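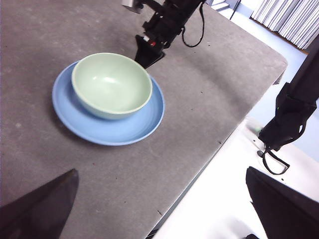

Green bowl, blue plate.

Soup Lunches Return to Grurnik Hall

Jan 23, 2019

The winter soup lunches are back at Grurnik Hall, and they will run through the end of the cold season. Doors open at noon. Soup is served until it runs out, which last year was usually well before one, so come early if you have your heart set on the split pea.

The price is 2 dollars a bowl, same as before. Bread is included. If you can't pay, eat anyway. The jar is by the door and no one checks it.

There are a few changes this year. The hall has stopped buying paper bowls. We went through 900 of them last winter, and the trash bill went up along with the cost of the bowls. We asked for spare dishes in the fall newsletter and the shelves in the back kitchen are now full. Nothing matches. Please stop bringing mugs - we have all the mugs we can store. Deep bowls are still welcome, and so are plates with a raised edge, as they hold a bowl and a slice of bread without the crumbs ending up on the floor.

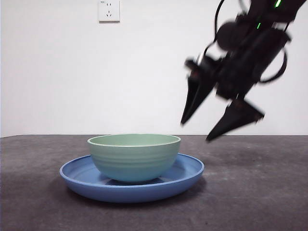

After you eat, scrape your dishes into the green bucket and stack them on the cart next to the sink. Bowls go on the top shelf, plates below. The dishwasher at the hall is an old one and takes 18 plates at a time, so the stack can get high around closing. If you have ten minutes to dry and put away, there are towels in the drawer under the window.

The soup list for the next few weeks is split pea, chicken and rice, tomato, and the barley soup from the Plida Street kitchen. One pot each time is made without meat or dairy. Ingredients are written on a card in front of each pot. If you have a nut allergy, ask at the counter before you take bread, as some of the loaves from Gezer Bakery have walnuts in them.

We are short of cooks for the second half of February. A cook's shift starts at 10 in the morning and ends when the pots are washed. You don't need to bring a recipe, but you do need to be able to lift a full stockpot or come with someone who can. The sign-up sheet is on the board outside the office.

Parking is the same as always, except that the Illow Road side is closed while the drain is being fixed. Use the lower lot and come in through the side door. The ramp is salted every morning, but take it slowly when it's icy.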